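Open day walk-through, Monday, station 4

Doors open at 9:15, so I did my rounds early with coffee in hand. Comments are mine, argue with me later!

1. Arms and grip. OK. Both grippers were on the job, one on the front edge of the white seat frame and one low on a leg.

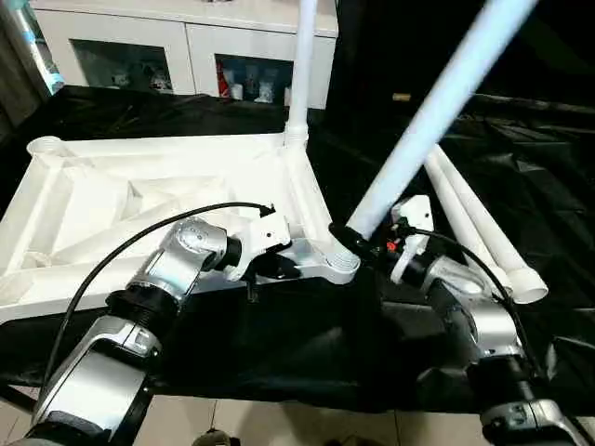 Lindthorpe Demo Floor Team
Cables: OK, but I'd like another look at the slack on both arms before visitors show up.
Sheet: the black plastic is pretty crumpled and hangs over the front of the table. Please smooth it out (I know, I say this every time).
Spare legs: fine on the sheet, just keep them clear of the right arm.

2. Tray work. OK. The fingers get really close to the divider walls, so go at the slow setting while guests are watching. Bottle and little bowl both in their compartments.
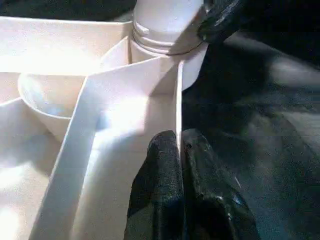 3. Visitors and stops
Rope line: OK, 2 yards back.
Stop buttons: both tested, both good.
Group size: 13 max, and yes, that includes the Akolgo folks.
Still open: glare on the white tray. Can we turn that light down a bit?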